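Ledska Hardwax Finish for Interior Wood

Product code: LHW-2
Category: Interior wood finishes / Tabletops and counters
Data sheet revised: 5 October 2025

Overview

Ledska is a single-component hardwax finish for bare interior wood. It is supplied ready to use and is applied by pad in two thin coats. The finish soaks into the surface fibers and leaves a thin film that can be repaired in spots without sanding the whole panel. It is made by Drakos and sold through trade counters and joinery suppliers.

Use it on tables, desks, shelving, stair treads and window boards. Do not use it on exterior wood, on surfaces in standing water, or over existing varnish, lacquer or polyurethane. For floors, see the Felleo range, which has a harder resin and a different recoat schedule.

Available sizes

200 ml can, screw cap
500 ml can, screw cap
Cans are steel with a lined interior. Both sizes come from the same batch stock and can be mixed on one job if the batch numbers match. Mixing batches on a single panel may show as a slight change in tone under low side light.

Versions

Clear: no pigment. Warms and darkens most woods slightly.
Pale: contains a small amount of white pigment to offset the warming effect on maple, ash, birch and spruce.
Matte Clear: as Clear, with added flatting agent. Stir before use and again every few minutes while working.

Pale is not a white stain and will not lighten wood that is already dark. On oak and walnut it can collect in open pores and read as gray specks.

Surface preparation

The wood must be bare, dry and free of wax, silicone and dust. Moisture content should be below 12 percent. Sand with the grain to 150 grit, vacuum, then finish at 180. Sanding finer than 220 closes the surface and reduces uptake, and the second coat may then stay tacky.

Remove dust with a vacuum and a dry cloth. Tack cloths that contain resin leave a residue and should be kept off the work. Resinous woods such as pine and larch should be wiped with denatured alcohol and left for one hour before coating.

Fill holes before the final sanding. Fillers based on linseed oil take the finish well. Acrylic fillers do not absorb it and will remain lighter than the area around them.

Application

1. Stir the can fully. Do not shake.
2. Pour a small amount onto the panel and spread it with a white nylon pad, working in the direction of the grain.
3. Leave for 10 to 15 minutes at 68 F.
4. Wipe off all excess with a lint-free cotton cloth. The surface should feel nearly dry to the hand.
5. Leave overnight, at least 12 hours, with air movement.
6. Apply the second coat in the same way, using less material.

Minimum working temperature is 55 F. Below this the finish thickens and wipe-off is uneven. Above 80 F, shorten step 3 to eight minutes and work in smaller areas. End grain takes more material on the first coat and should be checked again before wiping.

Coverage depends on species and sanding grade. A 500 ml can normally covers one coat on a large dining table with its edges and underside. Coat both faces of solid panels to limit cupping.

Drying and cure

Dust dry: 4 hours
Light use: 24 hours after final coat
Full cure: 10 days

During cure, keep the surface uncovered. Cloths, mats and rubber feet trap solvent and can leave marks that need a local repair. Water resistance is limited until full cure is reached.

Appearance in use

Sheen on a wiped hardwax film is low but not uniform to the eye. It varies with the angle of the light and with the sanding grade, and it should be judged from the normal viewing position. On a pale wood-grain top with wavy lines of beige and cream, like the one under the pink container, light falls as a soft patch over one part of the surface and the grain looks washed out and nearly white where it is brightest. A sample board should be checked in the same way, next to the window or lamp that will light the finished piece. Boards held upright in the hand will look flatter than the same boards lying down.
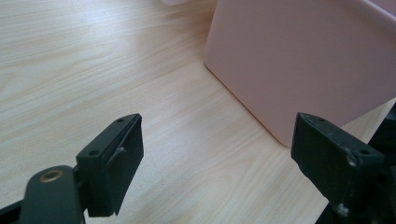
Sheen readings for Clear are taken at 60 degrees on beech, two coats, after full cure. Typical values are 14 to 18 gloss units. Matte Clear reads 6 to 9. Readings on open-pored woods are lower and are not quoted.

Cleaning and repair

Clean with a damp cloth and a neutral soap. Avoid ammonia, bleach, microfiber pads sold for glass, and any cleaner with added silicone. Sodis soap concentrate is suitable at the dilution given on its label.

For water rings and light scratches, sand the area by hand with 240 grit, feather the edge, and apply a very thin coat of the same version. Buff dry after five minutes. Deep scratches need to go back to 180 grit before recoating.

Storage and safety

Store between 41 and 77 F with the cap closed. Shelf life is 24 months unopened and six months once opened. A skin on the surface can be lifted out and discarded if the liquid below is clear.

Used cloths and pads can self-heat and catch fire. Lay them flat outdoors to dry, or soak them in water and keep them in a closed metal can until disposal. Do not put them in the trash while folded or balled up. Keep away from children. Read the safety data sheet before use.

Ordering and technical contact

Order code LHW-2-200 for the small can, LHW-2-500 for the large can. Add C, P or M for the version.

Technical questions: Rozália Trnka
Trade accounts: Milan Prins
Sample boards: Sewwandi Sivakumar. State species and version. Boards are sent with one half uncoated.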